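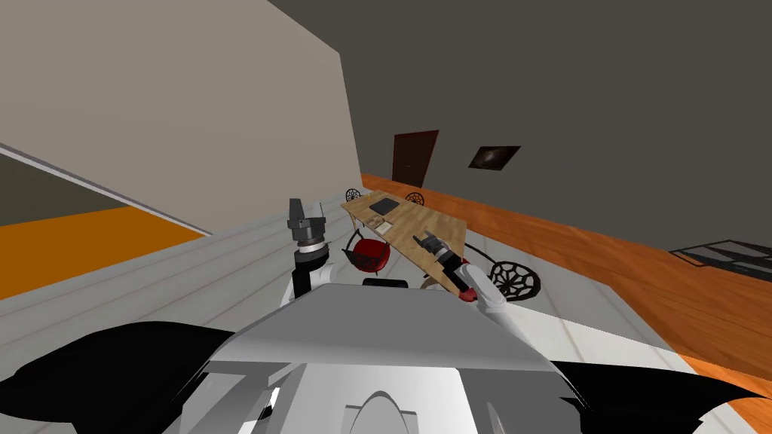 The simulated room with the robot in front of the table, right gripper at the table edge.

Setting up the table scene for a two-arm robot

In our shared workshop we try every arm motion in simulation before we run it on the real machine. In this part I explain how to prepare the room and test a first reach. You need a working install of Barkeo and the robot model from part one.

Step 1. Load the room
Open the Woldemariam room file and wait until all the furniture is loaded. Four chairs stand at the table. Leave them where they are for now, they are useful as obstacles.

Step 2. Place the robot
Move the base until the robot faces the table. Then turn on collision shapes and look if the body touches a chair. If it does, go back 5 cm and check again.

Step 3. Put the objects
I use two objects, a flat black tablet and a small beige box. The box is our target. Drop them from 2 cm over the tabletop and let them settle. When you start them exactly on the surface, the solver can push them away with big force. I lost an evening to this in November.

Step 4. Park the left arm
Set the left arm upright with the fingers up, and lock its joints. With only one arm moving, mistakes are much easier to find.

Step 5. Move the right arm
Send the right gripper first to a point above the table edge, and stop there. Look at the elbow as well as the fingers. After this, send it to a second point over the box. Give the planner 800 iterations. With fewer, my arm often took a strange path between the chairs.

Step 6. Save the poses
Save each pose with a clear name, for example "edge_right". Sorcha Carroll asked me if the same poses can be used in Bovow. They can, but the joint order is different, so compare the two lists before you import.

The next part is about closing the gripper on the box.

Polyxeni Psarras
Last change: 28/01/2025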